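Progress report to the Stirard Fund, 2023-11-09
Prepared by Huw Pugh, Tristov Repair and Lend

Dear all, I'm very glad to say that October was our best month yet, and I do hope you'll forgive me for going on a bit. We lent out 88 refurbished computers against a target of 60, mostly to families and to older people on the Drurex estate – and the evening classes are full until the new year.

Spending so far stands at £2204, nearly all of it on memory, chargers and the rent.
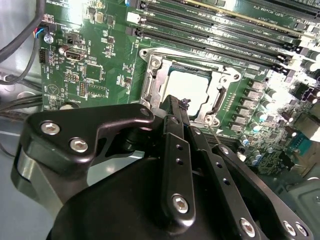 The waiting list is still longer than I'd like, and we could do with more laptops in particular, as many homes have no room for a desk. We have asked to use the hall at Valcárcel House for a second weekly class, and I'll write again once we have an answer.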